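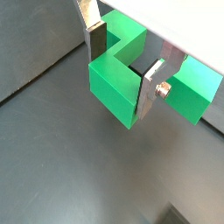 August, late, kitchen table

Home after 10. Feet wrecked. Writing this before I forget the order of things because Gemma will want it in the morning and my notes from the bench are three words and a coffee ring.

So. The grip fault is back. Ran the puzzle blocks all arvo, green one mostly, the zigzag, because it's the one that gives us grief. One finger has to go down into the gap between the segments and if it goes in a bit crooked everything still looks fine. Closes, lifts, hangs there over the grey like it's meant to. Software says holding. I say holding. Themba says holding and goes to put the kettle on.

Then on the way across, bang. Not the block falling, the arm. Whole wrist dropped maybe a hand's width and pulled up hard against the side of the bin. Horrible noise. Block popped out and went under the bench. I hit the stop, but it had already faulted itself by then, so I can't claim any glory.

Cycle 198. Wrote that on my hand, still there.

What I think happened - finger wedged in the gap, block twisted, force reading went silly, and the controller decided it had let go of something it hadn't. Then it tried to go back for it. With the block still in the fingers. Same as what Nosipho had at Droverura in autumn, she reckoned it was the threshold and everyone told her it was the cable. Should ring her. Should of rung her in autumn.

The bit I don't like. Themba had his hand in the bin 2 cycles before that, fishing out a bit of tape. Arm was paused, not stopped. Paused! We all do it. I've done it. I did it this morning. If it had dropped then it's his knuckles against the wall and not the housing. He went a bit quiet when I said so and then we both had biscuits.

Lenuța came down from upstairs, looked at the log, said no more running until the pause state is sorted, and she's right, even though it stuffs the Maluleke demo. Locked it off, tag on, key in her drawer. Wrote it up as a near miss, first time I've filled in that form properly. There's a box for "body part" and I put hand (nearly).

Tomorow:
- log off the controller before anybody power cycles it
- check finger screws, and the pad, might have shifted
- ring Nosipho before 7, she starts early
- tell Maluleke. ugh. Gemma can tell Maluleke
- find the block. Still under the bench I think

Forgot to eat the lunch I packed, ate it for tea. Soggy. Rain's started and the washing is out.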